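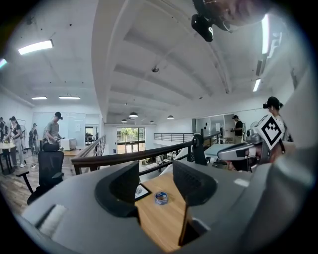
Selamawit Shiferaw had asked for the tape back by four, and had added that the roll belonged to the Coste job and was to be charged to it. Taner Gökçe wrote this at the top of the sheet, under the heading Conditions.

The job was a table survey. Coste had taken over the long office from Previco in September, ceiling lights included, and the lease required a record of every work surface before any of it was moved. The form was a Kedell form, 2 pages, with a column for marks and a column for cause. Taner had never filled in the second column with confidence.

He started a new line for the table with the painter's tape on it. Wood, light finish. He ran his palm along the grain and stopped at a shallow ring near one corner. Diameter, 74 millimeters. Depth, not measurable with the tools issued. Under cause he wrote "cup," then struck it out and wrote "vessel."

The procedure was to fix a strip of blue tape beside each mark, write the line number on the tape, and leave it for the second inspector. The strips were to be 20 millimeters long. Taner cut them at 20 and pressed them flat with his thumbnail. Painter's tape was specified because it came off clean. The previous survey had used packing tape, and the residue had been entered as damage on eleven tables.

Selamawit was the second inspector. She read his line and bent over the ring.

"It's a glue pot," she said.

"How do you know?"

"I put it there. When this was Grernari's table."

He turned to page 2, where the form allowed for remarks by persons with prior knowledge. There was space for one line. He asked her what year, and she said she didn't remember the year, only that the heating had failed and the glue wouldn't set, and that they had all worked in their coats until after dark. He wrote "glue pot, winter."

"The repair rate is 840 a table," he said. "If there's a cause, it gets assigned."

"To whom?"

"To Grernari."

"They closed."

Taner checked the instructions. A closed firm was to be entered as none. He entered none, initialed the line, and passed her the pen. She initialed below him and peeled up the blue strip, which left no mark. Then she put her thumb on the ring and kept it there while he read out the number of the next table.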